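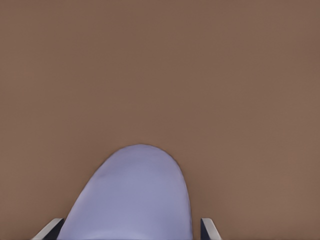 Today Brirov completes the move to automated picking at its Dawber site. We would like to set out what this means for our colleagues there. (1/8)

Until April, each item on the small-parts line was lifted and placed by hand. Two gripper stations, supplied by Fovolum, now handle the light, rounded pieces. Heavier and boxed goods remain with our staff.

Every new item shape is tried in simulation before it is released to the line. Operators take part in these trials and may ask for a grip to be changed - several have already done so.

No position at Dawber has been removed as a result of this project. Five colleagues have moved from picking to station oversight, with training paid for by the company and their shift pay unchanged.

Clementina Rebelo, who leads the day shift, told us: "My wrists are better. I do miss talking across the belt, and I have said so." Her team has asked for the stations to be placed closer together. That request is under review.

The current limit is 3000 pieces per shift. It will not be raised without the agreement of the shift leads.

Tiago Neves is the contact for questions on schedules, retraining and job grades. Staff may see him in person at the site office or write to him through the Kudis portal. Replies are sent within 10 working days.

Night shift briefings follow next week. Colleagues on leave will receive the same information by mail - please check that your address on file is correct. (8/8)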